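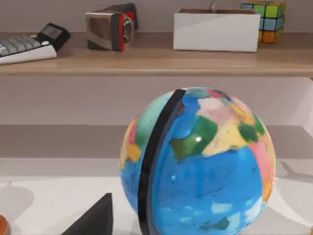
Globe and shelf objects in one of our simulated rooms.

About us | Research and Methods

Vonden is a small robotics group in Flalldale. We study how a robot arm can learn to handle ordinary objects when most of its practice happens in simulation.

Our main method is called Prendergast. For every task we build 13 versions of the same room and change the light, the colors and the place of each object. The robot learns in all of them together. A globe is a good test for us, as it is round and glossy and the highlight on it moves when the camera moves. Older methods often took this highlight for a real edge.

In December we compared Prendergast with our earlier training on 520 grasps. The number of failed grasps went down by 35 percent. With very thin objects we saw almost no improvement — this is still open work.

Tala Haddadin leads the simulation side and draws many of the surface textures herself. Tamer Qaisi is responsible for the tests on the real arm, which we call Fosetti. We are 10 people in total, and most of us came from other fields.

Students who want to write a thesis with us can send a short letter to Tamer until 9th April. Please mention which programming languages you know.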